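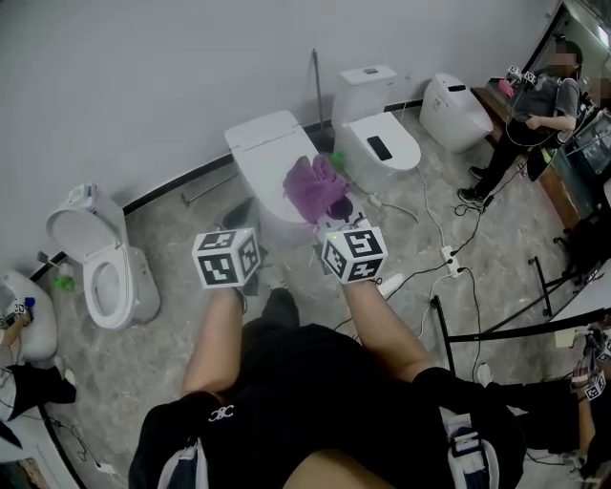
Entretien des cuvettes en salle d'exposition : chiffon, abattant, sol

Janvier 2018

La rubrique technique de ce numéro porte sur le nettoyage des WC présentés contre un mur, modèles à réservoir et modèles lavants sans réservoir confondus. Plusieurs points de vente du réseau Plillent ont signalé des traces mates sur les abattants et un voile gris au pied des céramiques. Les deux défauts ont la même origine : un chiffon trop chargé en produit, passé trop vite du sol à la cuvette.

Choix du chiffon

Une couleur par zone. Le violet est affecté à l'abattant et aux faces extérieures de la cuvette, le gris au pied et à la plinthe. L'intérieur se traite à la brosse uniquement. Le chiffon se travaille froissé dans la main pour les surfaces bombées et plié en quatre pour les surfaces planes (dessus de réservoir, panneau de commande). Lavage à 30 °C, sans assouplissant : celui-ci dépose un film gras qui se voit en lumière rasante sur l'émail blanc. Les lots Velov livrés avec l'ancienne étiquette acceptent le même programme.

Ordre des opérations

Avant toute intervention sur un modèle lavant, couper l'alimentation à la multiprise et non à la télécommande. Vérifier que la multiprise et les câbles posés au sol restent hors de la zone humide ; si un câble passe devant le pied de la cuvette, le déplacer avant de sortir le pulvérisateur.

Commencer abattant fermé. Essuyer le dessus de l'arrière vers l'avant, puis descendre sur la face avant de la cuvette, là où les coulures sèchent le plus souvent. Lever ensuite l'abattant, passer sous la lunette et autour des charnières. Le boîtier de commande se nettoie en dernier, chiffon à peine humide, sans pulvérisation directe.

Sur les modèles à réservoir, dégager d'abord le couvercle et l'abattant : téléphones, clés et flacons y sont régulièrement posés, et un choc sur le thermodurcissable laisse un éclat que le polissage ne rattrape pas.

Produit et dosage

Le concentré Trirberg se dilue à raison de 2 ml pour 600 ml d'eau. Au-delà, il faut rincer, et le gain de temps disparaît. Les produits chlorés sont exclus sur les abattants à fermeture amortie, dont les joints durcissent. Les flacons en service ne restent pas au pied des cuvettes : une auréole sur un sol à motif marbré gris est peu visible de face mais très nette depuis l'entrée.

Sol et plinthe

La plinthe noire marque à la moindre éclaboussure. L'essuyer à sec après chaque série de cuvettes, avant le lavage du sol. Les manches, tiges et accessoires posés par terre ou appuyés au mur sont retirés avant le passage de la serpillière, puis rangés au local. Le joint entre le pied et le carrelage se contrôle à l'ongle ; s'il se soulève, le noter sur la fiche et ne pas mouiller.

Références

La fiche d'entretien Tamošiūnaitė, jointe à l'envoi précédent, reste valable à l'exception du point relatif au vinaigre, supprimé. La nouvelle version porte le numéro 66 et remplace tous les exemplaires affichés en réserve. Les chiffons violets sont à commander avec le réassort courant, par paquets fermés. Les chiffons tachés de calcaire peuvent être déclassés en gris après lavage, jamais l'inverse.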